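Montrer, pas commander
par Anika Okafor

Chez Nedelcu, on apprend au robot à servir des beignets par télécommande. J'ai essayé en janvier, et je garde une opinion assez ferme : c'est trop loin de la main. Pour soulever un couvercle transparent, il faut sentir où il résiste. Avec les manettes, je ne sentais rien.

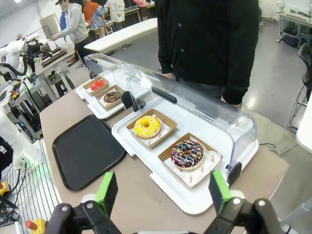 Mon collègue préfère cette méthode parce qu'elle est plus propre, et il a enregistré 113 démonstrations. Moi, j'en ai fait 57 en guidant le bras directement, et je les trouve meilleures. Elles sont plus lentes, c'est vrai, et mon épaule s'en souvient.

Je ne demande pas d'abandonner la télécommande. Je voudrais seulement que l'on commence par la main, au moins pendant les quatre premiers jours.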